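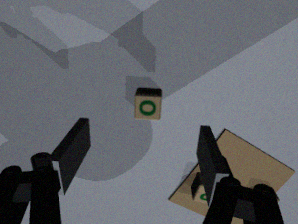 Simulated view between the two gripper fingers, with a lettered cube on the work surface ahead. Render: Giltcombe

Giltcombe adds simulated block tasks to its Keltumar training set

Giltcombe has begun adding simulated examples to Keltumar, the set of recorded manipulation tasks it uses to train its arm controllers. The first batch covers a single family of jobs: picking up small lettered cubes and placing them on a flat board. The company plans to have 4,000 accepted episodes in the set by the end of October.

Until this fall, Keltumar held only recordings made on physical arms at the Godano site. Those will stay in the set and will be marked separately, so that a training run can draw on one source, the other, or a fixed mix of both.

Each simulated episode is driven by a person at a desk. The operator moves a hand controller, the simulated arm follows, and the software stores the joint positions, the gripper opening and the rendered views at every step. The main view comes from a virtual camera mounted behind the gripper. It moves with the wrist, which means the fingers stay in about the same part of the image while the cubes and the board shift around them.

The task is given as a short line of text, such as "put the O on the board." An episode ends when the named cube rests on the board and the fingers have opened and backed away. If the cube is dropped, the operator may try again within the same episode. Recoveries of this kind are kept and tagged. Earlier controllers trained on clean recordings alone tended to stall after a missed grasp, according to Giltcombe's release notes, and the tagged recoveries are meant to give the next version something to copy.

Before each episode, the software picks new positions and rotations for the cubes and the board. Lighting is changed as well. Shadows are cast by objects outside the camera's view and can fall across the surface in hard-edged patches, with bright areas left between them. The surface carries a fine grain for the same reason - a controller that has only seen smooth, even backgrounds may treat a shadow edge as the edge of an object.

Partly hidden cubes are allowed. A cube may start behind a finger, with only part of its letter in view, and the operator has to move the wrist before the letter can be read. Layouts in which no cube can be reached are rejected before the operator sees them. So are layouts in which two cubes overlap at the start.

Six operators are working on the batch, in blocks of 2 hours with a break between them. A reviewer replays every finished episode at double speed and marks it accepted, accepted with recovery, or rejected. The usual grounds for rejection are a wrong cube, a long pause with no motion, and contact between the fingers and the board hard enough to move it. Rejected episodes are stored but left out of training.

Testing will be done on physical arms at Manzano, where no part of the training data was recorded. The test uses 8 starting layouts, each repeated under two lighting setups, and the controller receives the same kind of text instruction used in the simulator. Giltcombe will compare three versions: one trained on the Godano recordings, one on simulated episodes, and one on both. Results will be reported by layout as well as in total, with grasp failures and placement failures listed apart.

Two known gaps remain. The simulator treats the gripper pads as rigid, so the slight give of the physical pads is missing from the recorded contacts. Friction between cube and board is also set to one value for the whole batch. A later release is expected to vary both.

Labs that already have access to Keltumar will receive the simulated batch through the same download page. The file layout is unchanged except for a new source field, and loaders written for the earlier release will read the new episodes if they ignore fields they do not recognize.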